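舞台のうらがわをのぞいてみよう! 音と光のひみつ

お芝居を見にいったことはありますか? 幕があがる前の、あのドキドキする時間。客席がすうっと暗くなって、どこからか雨の音が聞こえてきて、「あ、はじまる!」と思った瞬間に、もう物語の中に入っている。わたしはあの瞬間が大好きで、何回見てもわくわくしてしまいます。

でも、よく考えるとふしぎですよね。劇場の中に雨はふっていません。お日さまものぼらないし、かみなりも落ちません。それなのに、見ているわたしたちには朝が来たり、嵐が来たりするのがちゃんとわかります。今日は、そのしかけを作っている人たちのお話です。

音を作る人

お芝居の音を受けもつ人を「音響(おんきょう)さん」といいます。今の劇場では、録音した音をスピーカーから流すことが多いのですが、昔から伝わる手作りの音も、まだまだ元気に活やくしています。

たとえば波の音。大きくて平たいかごに小豆を入れて、ゆっくりかたむけます。ザザーッと豆が流れて、はしまで行ったら、こんどは反対がわへ。目をつぶって聞いてみると、ほんとうに海べにいるみたいです! かたむける速さを変えると、しずかな朝の海にも、あれた夜の海にもなります。

馬の足音は、おわんを2つ使います。ふせて板に打ちつけると、パカッパカッ。やわらかい土の上を走る馬なら、板のかわりに布をしいてみましょう。かみなりは、うすくて大きな鉄の板をゆらします。はじめて聞いたとき、わたしはほんとうに首をすくめました。

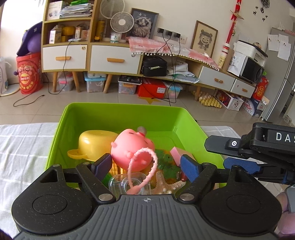 音響さんのむずかしいところは、タイミングです。役者さんがドアをしめるしぐさをしてから「バタン」が鳴るまで、ほんの少しでもおくれると、お客さんは「あれ?」と思ってしまいます。だから音響さんは、役者さんのせりふだけでなく、息をすうところまでおぼえています。チュエンスック劇場で音響をしているシリポーン・スクサワットさんは、稽古のあいだ、台本のすみにえんぴつで「右足」「ふりむく」「すう」などと書きこんでいました。書きこみが多すぎて、せりふが読めないページもあるそうです。

光を作る人

つぎは光です。舞台の天井を見上げると、ライトがずらりとならんでいます。大きな劇場になると、その数は400台にもなります! ぜんぶをいっぺんにつけるわけではありません。場面ごとに、どれを、どのくらいの明るさで、何色でつけるかを決めていきます。これが「照明(しょうめい)さん」の仕事です。

光には向きがあります。部屋を暗くして、かい中電灯で自分の顔を下からてらしてみてください。こわい顔になりますね。では、ななめ上からてらすと? ずっとやさしい顔に見えるはずです。おなじ顔なのに、光の向きだけで気持ちまでちがって見える。照明さんは、これを舞台の上でやっているのです。

色も大事です。朝の場面では、うすいピンクや黄色の光を低いところから当てます。夕方はオレンジ色。夜は真っ暗にすると何も見えなくなってしまうので、青い光を使います。青い光の中にいる人を見ると、わたしたちは「夜だな」と感じるのです。ほんものの夜はあんなに青くないのに、おもしろいですよね。

色をつけるときは、ライトの前に色のついたうすいシートをはさみます。最近は、ライトそのものが色を変えられるものもふえました。それでもシートのほうが好きだという照明さんもいて、そういう人の引き出しをのぞかせてもらうと、青だけで何まいも入っています。「月夜の青」と「雪の日の青」はべつのシートです。 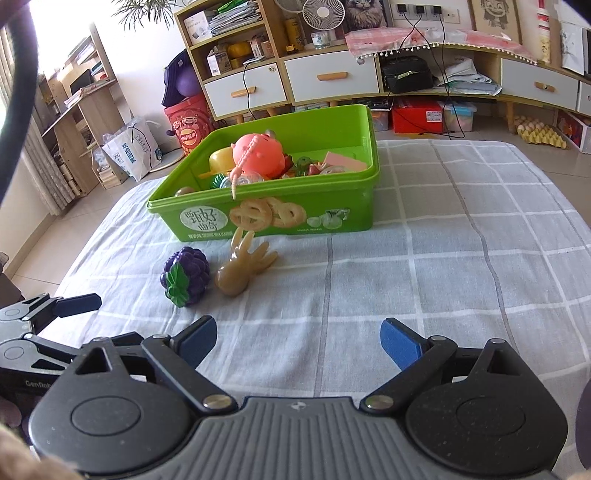
それから、穴をあけた板をライトの前に入れると、その形の影が舞台にうつります。葉っぱの形の穴なら、森の中の木もれ日。四角い格子の形なら、まどからさしこむ光。まどのない舞台に、まどができてしまうのです!

合図を出す人

音と光がばらばらに動いたら、たいへんです。ピカッと光ってから、だれかがくしゃみをして、せりふを3つも言ったあとにゴロゴロ鳴ったのでは、かみなりになりません。そこで「舞台監督(ぶたいかんとく)」という人がいます。

舞台監督は、舞台のそでの暗いところにいて、ヘッドホンについたマイクで合図を送ります。「照明、用意」「音響、用意」、そして「はい!」。この「はい」や「ゴー」という短い一言で、何人もの人がいっせいに動きます。合図のことを「きっかけ」といいます。長いお芝居だと、きっかけは何百もあります。

舞台監督のポンサック・ジャイディーさんに、まちがえたことはありますか、と聞いてみました。「ありますよ! 朝のきっかけを早く出しすぎて、まだみんなねむっているのに、太陽がのぼってしまいました。役者さんがあわてて起きて、大きなのびをしてくれたので、お客さんは気がつかなかったみたいです」

生の舞台では、こういうことがときどき起こります。そして、そのたびにみんなで助けあいます。おなじお芝居でも、昨日と今日ではちょっとずつちがう。だからわたしは、気に入ったお芝居は2回見たくなってしまうのです。

おうちでためしてみよう

紙ぶくろをゆっくりもむと、たき火のパチパチという音になります。かたくり粉をビニールぶくろに入れて、ぎゅっとおすと、雪をふむ音がします(ふくろの口は、しっかりしばってね)。ストローをコップの水に入れてそっとふくと、沼のあぶく。

音が2つか3つそろったら、短いお話を作ってみましょう。ひとりが読んで、ひとりが音を出して、もうひとりがかい中電灯を持ちます。お客さんは家の人でも、ぬいぐるみでもかまいません。電気を消す前に、足もとに物がないか、たしかめておいてくださいね。

こんど劇場に行ったら、はじまる前に、天井のライトと、客席のうしろにある小さなまども見てみてください。照明さんや音響さんが、そこから舞台を見ていることがあります。

ことばメモ

そで:舞台の右と左にある、客席から見えないところ。
上手(かみて):客席から見て右がわ。
下手(しもて):客席から見て左がわ。
暗転(あんてん):舞台を暗くして、そのあいだに場面を変えること。
ばみる:役者さんや道具の場所がわかるように、ゆかにテープで印をつけること。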